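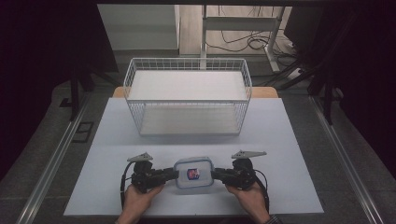

*Wire basket on the table and small plastic container.*

## Trench shoring hire: weekly rate or monthly rate?

**rudham_civil**
Our office is reviewing hire arrangements for trench boxes on a municipal sewer renewal, 203 metres in length. The supplier, Flendorik, has quoted a monthly rate of $1,540 per box, with delivery charged separately. Members' views are sought on whether a weekly agreement would be preferable where the program is subject to utility relocations.

**owusu_plant**
A monthly agreement is normally the sounder choice for work of that length. Please confirm whether the quotation includes spreader bars. Flendorik lists them separately in our region.

**rudham_civil**
Spreaders are included for widths up to 6 feet. Wider sets are extra.

**gradeline38**
I must disagree with the previous advice. Relocations are seldom completed to the utility's stated dates, and a box standing in the yard is charged at the same rate as a box in the ground. We moved to weekly hire with Zundlow last season and have not gone back.

**owusu_plant**
With respect, that depends on the standby clause. Our agreement suspends charges after written notice, provided the equipment is clean and accessible for inspection. Rudham should request the same in writing before signing.

**gradeline38**
Such a clause was refused to us on two occasions. It should not be assumed to be available to smaller contractors.

**benchmark_east**
Neither party has raised soil classification. If the geotechnical report is revised, the depth rating of the box may no longer be adequate and an exchange will be required. Kindly check the exchange fee under both agreements, and obtain the manufacturer's tabulated data for the site file.

**rudham_civil**
Noted. The report is due in April. I have asked Flendorik for its standby and exchange terms and will post the reply once received.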